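Section 4: Preparing the Kitchenette for Shared Use

This section applies to all Julex serviced flats at Zosthorpe. It should be read with the Danladi water heater leaflet kept inside the meter cupboard.

4.1 First use

1. Open the stop valve fully, then turn it back by a quarter turn.
2. Run the cold tap for 2 minutes before drawing any water for drinking.
3. Switch on the heater at the wall and wait 40 minutes.
4. Set the hot water dial to 40 degrees. Do not force the dial past the stop.

Caution: Do not switch on the heater while the stop valve is closed.

4.2 Daily care

1. Wipe the worktop with a damp cloth and a mild soap. Bleach and scouring powder must not be used.
2. Put away all food in closed tins at the end of each meal. Crumbs left overnight will attract ants.
3. Empty the waste bin before 9 p.m. Bins put out on Saturday will not be collected until the next working day.

Note: Replacement bin liners may be ordered from the Edari supply desk under item 138.

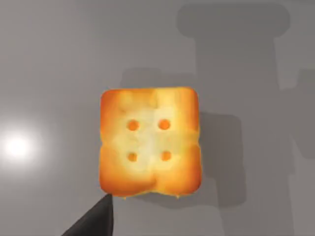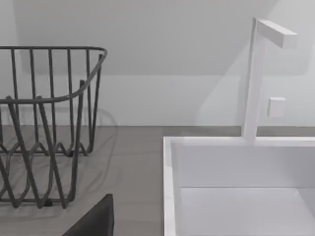 4.3 Washing up

Residents are asked to wash, drain and put away their own crockery after each meal. Scrape plates into the bin first, as the waste pipe is narrow and is shared with the flat below. Plates should be stood upright between the V-shaped wires near the bottom of the rack. Heavy pans must be dried by hand and returned to the lower cupboard. If water drains slowly, stop using the sink and report the fault to the Julex office. Do not pour drain cleaner into the pipe.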